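Niltwood Relief Water Desk
Ticket: chlorine doser at Calska shelter not holding setpoint
Opened Sep 5, 2026
Print | E-mail this page
3 comments | 0 shares

Doser on the 2,000 liter tank keeps dropping out. Tank feeds the cyclone shelter, 160 people registered there since the August flooding. Free chlorine fine after a manual dose, gone by evening. Controller shows no fault.

Tried so far:
- restarted controller, no change
- swapped the suction tube
- new hypochlorite drum opened, old one was past date
- bled the pump head. Ran 44 minutes then lost prime again

Tap stands 1 and 2 closed untill we get a steady reading. Shelter is on the backup 1,000 liter bladder, hand dosed. Boil notice still up.

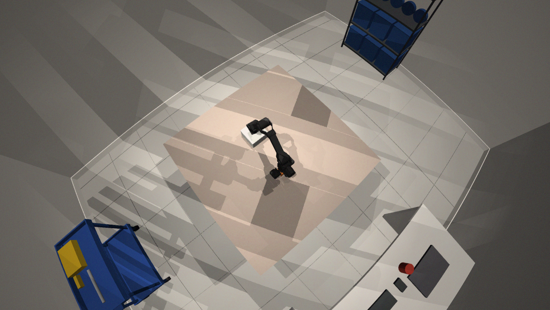

Fouzia Sandhu: Check the foot valve before you order anything. We had the same thing at Viltutik after the surge, silt packed in under the ball and it never seated. Looks fine from outside. Take it apart, rinse, put it back.

Pulled foot valve. Silt in it, plenty. Rinsed, refitted, pump holding prime so far. Also raised the intake off the bottom of the drum.

Still open: where is the silt comming from. Drum was filled from the yard hose, guessing that. Asked Ó Dubhghaill stores for a spare valve and a strainer, no answer yet.

Next reading 6 pm, then every two hours overnight. Tap stands stay closed till three good ones in a row. Leaving ticket open.

E-mail | Print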